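Cake Decorator, Part Time

Bawa is a small bakery supply shop with a work kitchen behind the counter. We need a decorator for 29 hours a week, starting in May. Shifts begin at 6 a.m., and every other Saturday is a working day.

You will fill and frost sheet cakes and tiered cakes, mix and color buttercream, pipe borders and lettering, and make fondant trim to order. You will also box finished cakes and help at the counter when it gets busy. On a normal day each decorator finishes roughly 8 cakes.

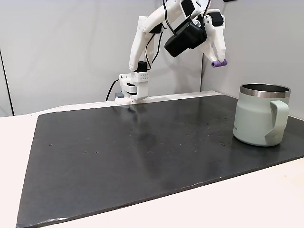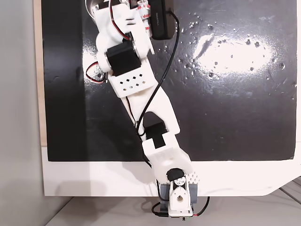 The white arm and the black board, two views

What we ask for:
Steady piping and neat handwriting in icing
Experience with tiered cakes, paid or at home
A current food handler card, or willingness to get one
Able to lift 30 pounds

Pay depends on experience. Aprons and piping tips are provided. Bring your own palette knife if you prefer one.

To apply, send a short letter and photos of three cakes you decorated yourself, at least one of them with lettering. You can also leave them at the Bawa counter. We will ask some applicants to come in for a paid two-hour trial.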